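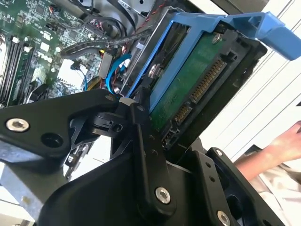
Faisal Virk wants to know why we still don't quote a success rate for the Halora method, when every other group does.

Our answer is that a rate from one desktop and one drive caddy says very little. We have 400 demonstrations of the drive task. That sounds like plenty until you ask how many different computers are in them — 2.

Does more data fix it?
Doubtful. Asif Sial trained on 100 demonstrations and then on all 400. The second policy was smoother and got stuck on the same latch.

Is the wrist view enough?
We used to say yes. Cables hide the bay from some angles, and the fingers hide plenty too.

Would 1,000 demonstrations settle the question?
Only if they came from other machines. Ask us again in May.

Can I cite the Innes comparison?
Please don't yet. Iqra Kakakhel is rerunning the baseline, which had been tuned less than ours.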